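Folding towels on the floor of the spare room

April was mostly laundry. The dryer was out for part of the month, I got behind, and when I finally caught up there were 24 towels to fold and no clear shelf to put them on. The bed was covered, so the folding happened on a dark gray surface, with the light gray basket close by. 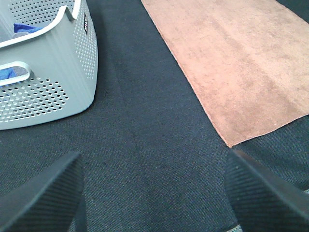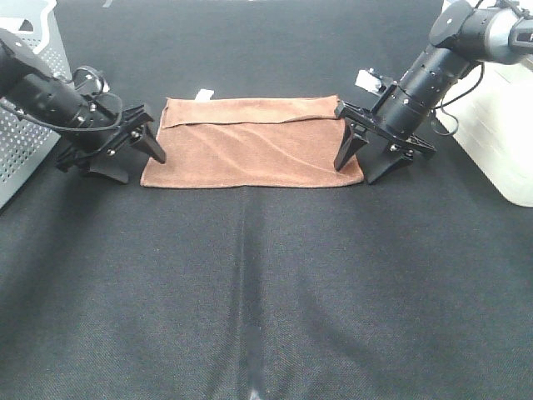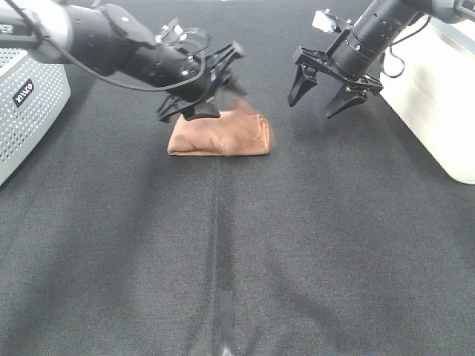
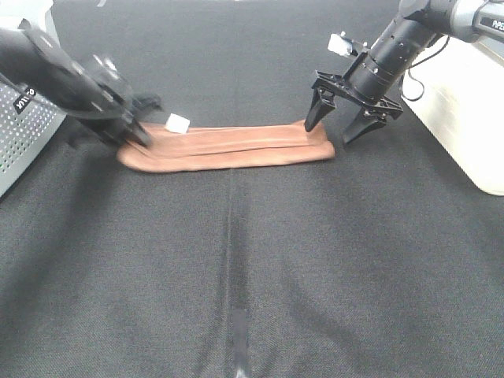

Basket, and towel folding on the dark gray fabric.

I used to fold bath towels in half, then in half again, and stack them however they landed. That worked in the old apartment on Jurby Street, where the closet was deep. The one we have now is narrow and the shelves are wire, so a square stack hangs over the front and slides off when the door opens.

What I do now is start with the long edge. Bring the far side over toward you, smooth it with the flat of your hand, and bring it over again until you have a long band. Then fold the ends in. It makes a bundle that is longer than it is deep, and it sits on the wire without tipping. Thick terry needs a firmer hand. If the first fold goes on crooked, the whole thing comes out crooked, so I open it up and start over.

Dark fabric is fine to fold on, but it does shed. Run a lint roller over it first if your towels are a light color. Ours are mostly brown and rust shades, and I still find gray fuzz on the white ones.

The basket is the kind with small round holes in the sides and a white rim. I had a canvas hamper before, a Zukeck, and the frame bent at 2 of the corners within a year. Plastic is uglier but it wipes clean – and things don't sit in it going musty.

Things I still want to sort out:

The wire shelves. Grillis Hardware sells clip-on liners and I would need 4 of them.

The washcloths, which don't hold any kind of fold and are in a shoebox for now.

The old beach towels. Two of them have gone thin in the middle and will probably end up as rags for the car.

I also changed detergent, to the unscented Nouri powder. The towels feel a little stiffer than they did with the liquid. I'm going to finish the box before I decide. Next up is the sheets, and I still can't fold a fitted one.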